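Zurnumby for Television: Getting Started
Section 2: Setting Up Your Watchlist and Keeping Spoilers Away

Welcome back! If you've made it through Section 1, you have an account and a working sign-in, and now comes the pleasant part, where you tell Zurnumby which shows you follow and how far along you are. Pour yourself something to drink and take your time over it. Everything you choose in this section can be changed later from the Settings page.

Before you begin

Have a rough idea of which season you're on for each show. You don't need the exact episode, and we'll help you find your place in step 4.

Building your watchlist

1. Open Zurnumby and choose Watchlist from the menu on the left.

2. Select Add a Show. The catalog opens with 1,239 series in it, sorted by title. You can scroll if you enjoy that sort of thing (plenty of us do), or type the first few letters into the search box.

3. Choose the show you want. If there are two versions with the same title, such as an original and a remake, look at the year and country printed under the name.

4. Pick your season from the list, then tap the last episode you remember finishing. If you aren't sure, open Episode Hints, which gives you one harmless line from the opening few minutes of each episode and nothing from the ending.

5. Select Save. Your show now appears on the Watchlist page with a small bar showing your progress.

6. Repeat for your other shows. You can have up to 20 on a free watchlist.

Note: Crime dramas and soaps that have run for many years can take a moment to load. Leave the page open and the episodes will fill in from the newest back to the oldest.

Turning on Spoiler Shield

Spoiler Shield, which lives under the Tralelov tab, hides cast news, exit interviews and finale write-ups until you've caught up. We're rather fond of it. There is a particular kind of misery in learning over breakfast that your favorite detective has boarded a plane and left the series.

1. Go to Settings, then Tralelov.

2. Move the Spoiler Shield switch to On.

3. Choose a level. Light hides endings only. Medium hides endings and cast departures. Full hides any article about a season you haven't finished, headline included.

4. Set a grace period if you'd like one. With 12 hours selected, a new episode's stories stay hidden for that long after you mark it watched – handy if you like to sit with a cliffhanger before reading what everyone else thought.

Caution: Spoiler Shield works inside Zurnumby only. It can't cover up a headline in your web browser or a text message from your sister.

Caution: Marking a whole season as watched unlocks all its stories at once. You can undo this from the same menu, but you can't unread anything you saw in between.

Sharing a list with your household

1. From the Watchlist page, select Share, then Gebru Home List.

2. Type the email address of the person you'd like to add.

3. Ask them to accept the invitation before 9 p.m. the same evening, when unanswered invitations are cleared.

Note: On a shared list, Spoiler Shield follows whoever is furthest behind. If you've raced ahead, switch to your own list to read your stories.

Adding a cover and an accent color

1. Open your list and select Edit Cover.

2. Upload a picture of your own, or pick one of the Plestine backdrops.

3. Tap Accent, then tap any spot on the picture to borrow its color for your progress bars.

4. Select Save Cover.

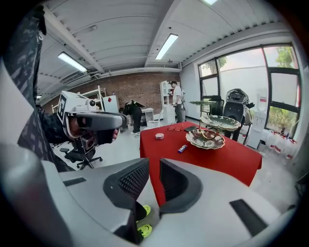
Accent colors are a matter of taste, and you're welcome to try as many as you like before you save. Strong, bright shades are the easiest to read on a progress bar, especially from across the living room. In a picture like the one on this page, you'd do well to tap the neon yellow-green of the sneakers and pass over the light gray plastic or the dark camouflage clothing, which would both make for a rather sleepy bar. If the color comes out stronger than you wanted, move the Softness slider a little to the left and select Save Cover again.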